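PRESS RELEASE
February
For immediate use

Can a machine make your bed yet? Skillurik has a go at answering

Hello from Otmont! I'm Ingrid Nguyen-Tran and I look after the household side of things at Skillurik, which mostly means I spend my working life thinking about sheets, socks and the bits of floor behind the bathroom door. We're putting out our new chores report this month, it's called Vidum, and I was asked to write the release myself because the first draft sounded like a tax letter.

So, the question everybody asks me at parties. Can a machine do the housework yet? My answer is some of it, slowly, and with a person close by. I know that isn't the headline our sales people were after, but I'd sooner you heard it from me than found out after clearing a space in the hall cupboard.

Vidum looks at 30 everyday jobs, split between the home and the shop floor. We sorted them by how far along we think the machines are, and 8 of them went into the top group, the ones we'd be happy to leave running while we made a cup of tea in the next room. Most of those are shop-floor jobs – moving full crates, facing up tins, putting the same box on the same shelf. Flat, stiff things that stay where you put them. Machines love a box.

Beds are another matter. I've got a bit obsessed with beds, I'll admit. A bed looks so easy! It's a big flat rectangle in the corner of a room and it never runs away. Then you try to get a fitted sheet to sit properly where the mattress meets the wall and the headboard, and you remember why people in shared houses argue about whose turn it is. Cloth changes shape the moment you touch it. Pull one corner smooth and the slack turns up in another, and there's often only a hand's width to work in on the wall side.

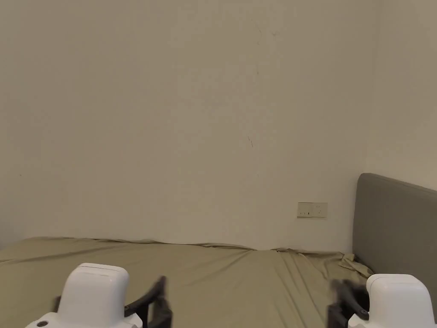 Bed-making work for Vidum: the gripper open over a fitted sheet, with the creases gathered up by the headboard.

Kiran Khurana, who runs our handling work, has a stricter view than mine on what counts as finished. "If I'd straighten it again before a guest came round, it isn't made," is how Kiran puts it, and that's the test we ended up using in the report. We did argue over it. I'm a duvet-over-the-top person and would have let a lot more through.

By Kiran's test, bed-making goes in our "not yet" group. Smoothing the middle of a sheet is coming along nicely and I'd be surprised if it wasn't ordinary before long. Tucking in at the far corner is the part I wouldn't promise anyone. The same goes for pillowcases, and please don't get me started on duvet covers, which I can't do without climbing inside them.

On the shop side we had a lot of help from Appiah, the homeware shop on the high street here in Otmont. They let us ask their staff what they'd hand over tomorrow if they could, and the replies were lovely and very firm. Restocking the heavy bottom shelves, yes please, take it. Folding the towels back up after customers have been through them, also yes, although towels went in the "nearly" group and we've had to say so. Talking to someone who can't decide between 2 lampshades, absolutely not, hands off, that's the good part of the day.

I think that's where I've ended up too. I don't want a machine that claims it can do the lot. I'd like one that's decent at the dull, heavy, over-and-over stuff and leaves me the rest, and I'd like whoever sells it to me to be straight about which is which.

The report comes in 2 parts, one for homes and one for shops, and both are free to read. They're written in normal words, with the longer tables kept at the back for those who enjoy that sort of thing (Kiran does). If you run a shop, a guest house or just a very untidy home and you think we've put a job in the wrong group, do tell us – we'd love to hear it, and the groups will be looked at again for the next edition.

Kiran and I are both happy to talk to papers, radio and trade magazines. Mornings are best for me, Kiran is better after lunch.

About Skillurik
Skillurik is based in Otmont and works on machine handling for homes and shops. Vidum is its report on everyday chores.

Press contact
Ingrid Nguyen-Tran, Household Work, Skillurik, Otmont

ENDS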